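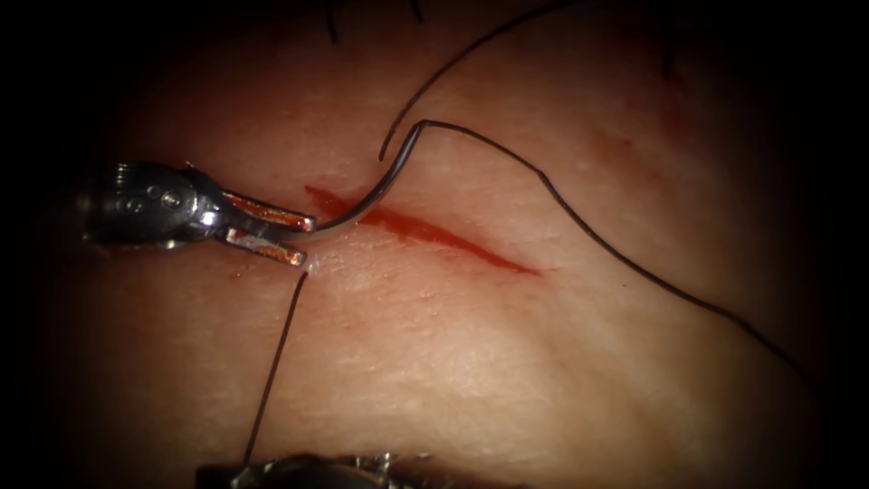 Soledad Arroyo
@soledadarroyo · Jun 23, 2018

Thread on closing a short straight incision, mostly about the thread and where it goes while you're busy with the needle. A few people in the Stivevico course asked for my notes, so these are the notes.

The cut is thin and straight, and black thread shows up well on pale skin. I prefer black for learning. Blue is fine too, but under a bright light I lose it sooner than I lose black.

Most beginners watch the needle and forget the rest of the line. The needle takes up a small part of your attention once you know the curve. The slack is what gets you. It lies across the cut, it loops over the jaws, and then the next bite goes through your own thread.

Before each bite, look for the tail. Say out loud which side it's on if that helps. Lei still does this after years of teaching and I picked it up from her.

Needle goes in square to the surface. If it goes in at a slant you get a shallow bite on the way in and a deep one on the way out, and the edges won't sit level. One edge rides up over the other and you can feel the step with a fingertip later.

Follow the curve of the needle. Pushing a curved needle in a straight line bends it or tears the hole wider. If you feel it fighting you, back out and start the bite again.

Don't grab the very point to pull it through. It dulls, and after that every bite needs more force. Let enough needle come out of the far side that you can take hold of it behind the point.

Same distance from the edge on both sides. I used to mark dots for this. Lotar makes a skin marker with a fine tip that doesn't spread, and I went through a box of them in February. Now I only mark when the edge is curved.

Blood in the cut hides the edges. Blot, look, then place the bite. Wiping along the cut drags the edges and moves any slack you had parked nicely out of the way.

Someone asked how much practice before the spacing evens out. I kept a log, and for me it was well past 2,000 stitches. The log is at 3,062 now. My spacing is good and my knots are still uneven on a bad day.

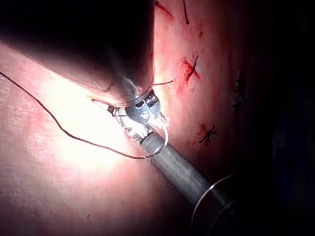

Pulling through is its own step and I'd practice it separately. Draw the thread in the direction it wants to leave the tissue. If you haul it sideways it saws at the hole, and in soft tissue it will cut straight through.

Stop pulling while you still have a short tail. How short depends on how you tie. Mine is on the short side. Too long and the tail gets caught up in the loop, and then you spend the next minute sorting out which end is which.

Kinks: thread comes out of the packet with a memory of how it was wound. Run it gently straight before the first bite. The Cendell packs I've been using are wound in a wide oval and come out flatter than the old ones did. The kinks that appear later are usually from gripping the thread in the jaws. Grip it only where you're going to trim.

Tension. The edges should touch and that's all. If the skin puckers or goes white along the stitch, it's too tight. Swelling will make it tighter still. Loosen the first throw before you lock it with the second.

Where to start is a matter of taste. I go from the far end toward me. Lei puts one stitch in the middle, then halves the gaps on each side, and on a longer cut hers comes out more even than mine. On a short one I can't tell them apart.

Somebody will ask about continuous versus interrupted. Learn interrupted first. If one stitch is bad you take out one stitch.

My goal is 4,000 in the log before I teach the next course. Sets of 8, then a break, because my spacing drifts when I do more than that in one go.

Knots will be a separate thread. I want to redo my drawings for it first.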